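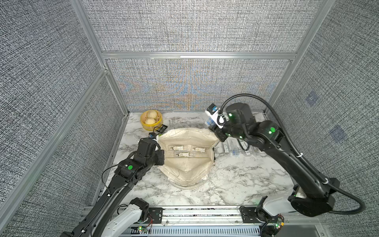
Progress Report No. 9, page 1 of 2

Dallero Reading Rooms: report to the Undero Fund
Prepared by Fiifi Agbeko, project coordinator
November 15, 2024

Dear colleagues of the Fund,

With this report I inform you about the work in the reading rooms since our last report. The period was busy and in general good, but two tasks are behind the plan and I explain them below.

Opening of rooms

The room in Drevov is open to the public after the repair of the roof. The old library building had water damage in the east corner, and the builder found that two beams must be changed and not one, as was written in the first estimate. The extra cost was covered from the reserve line, as you approved by letter. The room is open four afternoons each week and on the morning of the market.

The room in the Dallero school continues as before. We moved the shelves for small children closer to the window and bought a carpet. Parents asked for this already in spring.

Readers and loans

At the end of the period we had 433 registered readers in both rooms together. Of these, 87 are new. Most of the new readers are from Drevov, where people could not borrow books for almost two years. The evening reading group for adults has 36 members, but in a normal week less than half of them come. We will try a later starting hour, as many members work in the packing hall until six.

Loans of children's books went up and loans of newspapers went down. I do not have a full explanation for the newspapers. One of the two weekly papers stopped to deliver to our district, so this is a part of it.

Books and catalog

We received more than 9 boxes of used books from the Takeda family, who closed their bookshop in Dallero. The novels are in good condition. Many of the school books are too old for the present program and we will offer them to the paper collection, if the Fund has no objection. Please tell us if you want to see the list first.

The catalog is the first task which is late. We planned to finish the Drevov part in this period, but the old cards are written by three different hands and some have no author at all. Our assistant now checks each of these cards against the book on the shelf. It is slow work. I expect the end of it in the next period, and I ask you kindly to move this date in the plan.

Training

The second late task is the course for the evening staff. The teacher was ill and we did not find another person at the same price. The money for the course is not spent and stays in its line. The teacher has now confirmed that she can come in the winter, for two full days.

Money

Spending is below the plan for training and above the plan for building. Heating in Drevov costs more than we calculated, because the estimate was made for a smaller room. I have attached the table with all lines and the copies of the bills. The bill for the carpet is missing a stamp and I have asked the shop for a new one.

Next steps

In the next period we will finish the catalog, hold the course and print the new reader cards. We would also like to discuss with you the rent in Drevov, as the present contract ends in summer and the town office wants an answer early.

With respectful greetings,
Fiifi Agbeko

Attached: table of spending, copies of bills, plan of opening hours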